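4.3 Setting Up a Holdout Region

A holdout region receives no ads for the length of a campaign. Wondari compares its orders with those from the regions where ads run. Complete section 4.2 (Connecting Your Order Feed) before you start.

You need an account with the Planner role. Viewers can open the Tests page but cannot save changes.

1. Open Tests and select New Holdout.

2. Enter a test name. Names are limited to 44 characters and cannot be edited after launch.

3. Under Match By, choose Postal Code or Delivery Area. Use Delivery Area if your media buyer reports spend by market.

4. Select the holdout regions. Each one must have at least 1000 orders in the lookback period. Regions below this number are grayed out.

Note: Orders with no shipping address are left out of the count. In-store pickup orders are assigned to the store's postal code.

5. Select the comparison regions, or click Suggest to have Wondari fill the list. Suggested regions are ranked by how closely their past weekly orders track the holdout.

6. Set the start date and the cooldown. The default cooldown is 2 weeks.

Caution: Do not change prices, shipping fees or email volume in only one group while the test is running. The report cannot separate these changes from the effect of the ads.

7. Click Check Creative. Each spot in the rotation is listed with its preview still, length and status. A spot marked Unmatched has no ad code in the station log and must be linked by hand. 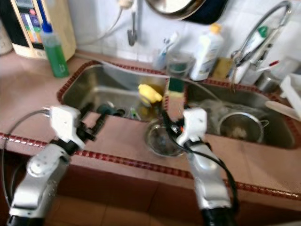 8. Click Launch. The status changes to Pending until the first station log arrives, normally by 6 a.m. the next day.

If the Launch Fails

Error 2390 means that a selected region is already part of an active test. Remove the region, or end the other test, and click Launch again.

If the status stays at Pending after the first log is received, open Feeds and confirm that the log's time zone matches the one in your account settings.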